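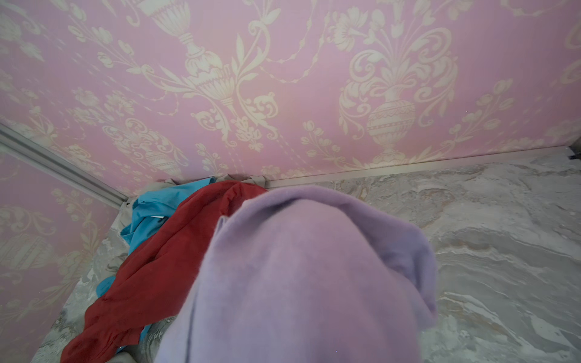 Laundry corner, as a wrist camera gets it. Lilac fleecy-looking thing on top.

1st December and it's cell upkeep day! Bit of a thread, sorry. We run two arms on one front rail at Somau and every 300 picks I go over the lot: bolts, cables, fingers, cameras.

Base plates first. One bolt on the left plate had crept a touch, so I nipped it up and put a new paint mark across the head. 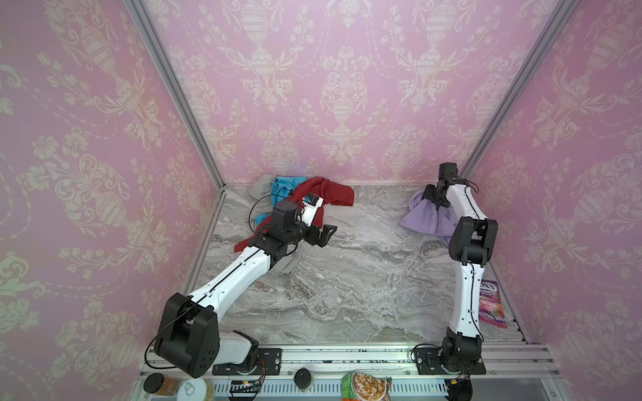

Both arms in among the clothes, right one holding the lavender bit.

Cables next, my least favourite (Ursina loves it, she's odd). The wrist cable needs enough slack to turn fully but not so much that it snags a sleeve. I re-tied ours 34 mm further back from the joint and ran the slow wrist roll twice.

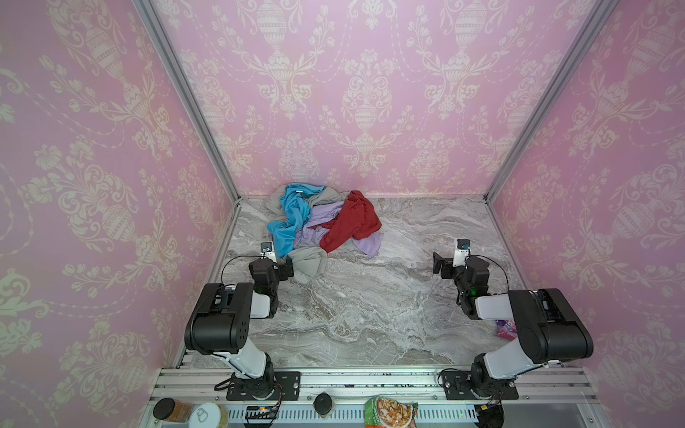 Camera brackets are what I check most, because a knock you can't even feel will throw the calibration out. Both sit on top of the grippers in those white brackets, so they're easy to get at with a short hex key. The little green light on the right wrist is the one I look for before I start any test moves. Jenő wants a checklist taped up, fair enough, I'll write one!

Fingers last. Wipe the inner faces, look for fluff, open and close a few times and listen.

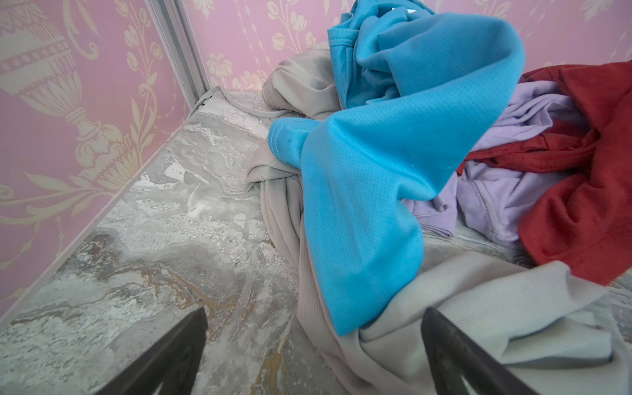
Fingers apart, blue mesh shirt dead ahead.

New finger pads are coming from Bevesum later in December, will post when they're on.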